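Stadthorpe Veterans Trades Program

The Stadthorpe Veterans Trades Program is a job training program for former members of the armed forces, run from a converted freight office in Stadthorpe. It offers paid instruction in building maintenance, electrical assembly and small equipment repair. The program is operated by the Prasside Training Center under an agreement with the local workforce board. It should not be confused with the Prasside Evening School, which uses the same building and admits the general public.

History

The program grew out of a job placement desk that the workforce board kept for veterans. Staff at the desk reported that many applicants had worked on vehicles, generators or radio equipment while in uniform but held no civilian certificate that employers would accept. A proposal to add short courses was put forward by Tyson Bouchard, then placement supervisor, and was approved as a trial with one instructor and 9 trainees.

The trial covered building maintenance only. Electrical assembly was added after Goltum, a maker of control panels, agreed to supply practice boards and to interview trainees who passed the final test. Equipment repair followed when the center took over the workshop of the former Langat pump works, along with its benches and hand tools. Bouchard became the first director of the combined program.

Admission

Applicants must have been discharged under conditions other than dishonorable and must live within the area served by the workforce board. Spouses of veterans may apply for seats left open after the first round. There is no upper age limit. Applicants take a short test in reading and arithmetic, which is used for placement and does not affect admission.

Members of the reserves may enroll if their duty schedule allows them to attend the required hours. Absences for duty are excused, but the missed shop hours have to be made up before the final test.

Course of study

Each course is made up of classroom hours and shop hours. The classroom part is the same for all trainees and covers workplace safety, shop arithmetic, reading of drawings and the writing of work orders. It lasts 60 hours. Shop hours differ by trade and are logged in a record book signed by the instructor.

Trainees in building maintenance rotate through plumbing, door hardware, heating controls and painting. Those in electrical assembly work on wire cutting, crimping, panel layout and fault finding. Equipment repair is divided into 2 blocks, one on pumps and one on small engines.

The final test consists of a written paper and a shop task. A trainee who fails one part may repeat that part alone.

Funding

Tuition is not charged. Trainees receive an hourly allowance from the workforce board, and those with service-connected disabilities may receive further support through the federal vocational rehabilitation program. Employers that hire a graduate may apply for partial repayment of wages during the first months of work.

Placement

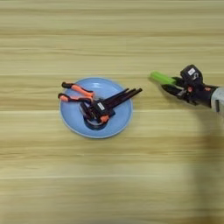 STADTHORPE, 12th December

The program's latest placement report lists 643 graduates since the trial course. Building maintenance accounts for the largest share, followed by electrical assembly. The report counts a graduate as placed if he or she holds a job in the trade studied, or in a closely related one, at the end of the third month after the final test. Graduates who go on to further schooling are listed separately.

Goltum remains the largest single employer of electrical assembly graduates. Most equipment repair graduates have gone to rental yards and municipal garages.

See also

Prasside Training Center
Vocational rehabilitation
Apprenticeship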